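Home | About | Archive | Recipes | Contact

What I learned from a month of keeping a sourdough log

3/9/25

I have been baking bread at home for six years and for most of that time I wrote nothing down. When a loaf came out well I was pleased, and when it came out flat I blamed the flour. In February I decided to keep a proper log, one page per loaf, and see if it changed anything. I baked 11 loaves. A few were good.

The idea came from Hannelore Thiele, who taught the weekend class I took last fall. She had a row of school notebooks on the shelf over her mixer. Mine is a cheap spiral pad with a pencil tied to it.

On each page I wrote the flour, the water, the salt, the time I fed the starter, the time I mixed, the time I shaped, and the temperature of the kitchen. I also left a space for how the dough felt, which I mostly filled in with words like "slack" and "fine." By the third loaf I had stopped writing "fine."

The first thing the log showed me was that my kitchen is much colder than I thought. The thermostat is in the hallway. The counter where the dough sits is next to an outside wall, and in the morning it was often 62 degrees. Every recipe I use assumes 75 or so. I had been giving the dough four hours because the book said four hours, and it needed closer to seven. That was most of my problem for six years.

I tried a few ways around it. The oven with the light on got too warm and the top of the dough dried out. The top of the refrigerator was better but I kept forgetting the bowl was up there. What worked was a picnic cooler with a jar of hot water in it. I change the water once, halfway through, and the dough is ready by early afternoon.

The second thing was salt. I measure it by the spoon, and when I finally weighed my spoonfuls they were all over the place. Two loaves in the log taste of nothing and one is too salty for sandwiches. I bought a small scale for that, separate from the big one, and now I weigh the salt into a saucer the night before.

Flour mattered less than I expected. I used the store bread flour for most of the month and then a bag of stone-ground from a mill called Peñalver, which costs twice as much. It smells wonderful and it drinks more water. The crumb was tighter and the crust was darker. My wife preferred the store flour. I would say I like the Peñalver toasted and the other one fresh, so I will probably mix them – a third of the good stuff, the rest plain.

Iker Urquijo wrote to ask if I use steam. I do. I bake in a covered pot and take the lid off after 30 minutes. I have tried the tray of boiling water too, and it gives a nice crust on rolls, but for a round loaf the pot is less trouble. He also asked about scoring. I use a razor blade and one long cut, a little off center. My fancier cuts look like accidents.

The starter itself did not get a page of its own until the last week, and that was a mistake. I feed it equal weights of flour and water and keep it in the refrigerator between bakes. If I take it out the night before and feed it once, the bread is sour and a little dense. If I feed it twice, it is much livelier. I had been doing one or the other depending on how tired I was, without ever connecting that to the loaf.

A few pictures before I go on to March.

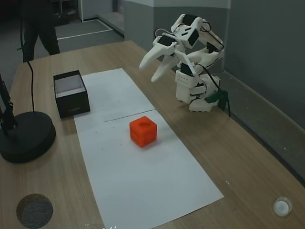
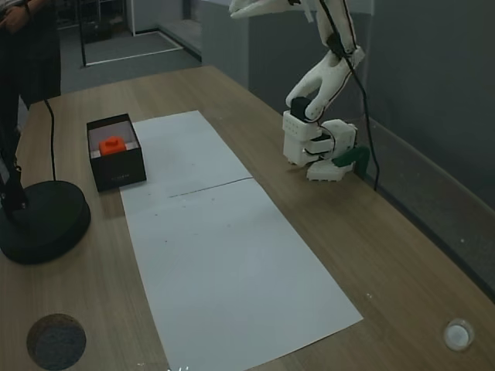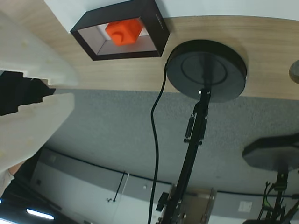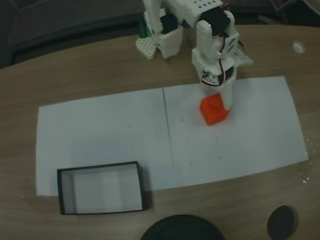

For March I am going to change one thing at a time, which I should have done from the start. Same flour, same water, same pot. First I want to try a longer rest in the refrigerator after shaping, overnight and then a full day, and see if I can tell them apart with my eyes closed. After that I'll try rye. Rodrigo Benítez has promised me a cup of his rye starter, and he says it is hard to kill.

I will also keep writing down the kitchen temperature. It takes a few seconds and it was the most useful number on the page. If you bake at home and your bread is heavy in winter, put a thermometer where the bowl sits before you buy anything else.

The pad still has plenty of blank pages. I'll post the overnight results when I have them.

Recent posts
Cleaning a cast iron pot without ruining it
Soup for a cold week
Why I gave up on the bread machine
Notes from the weekend baking class

Contact | Copyright 2025, all rights reserved | Back to top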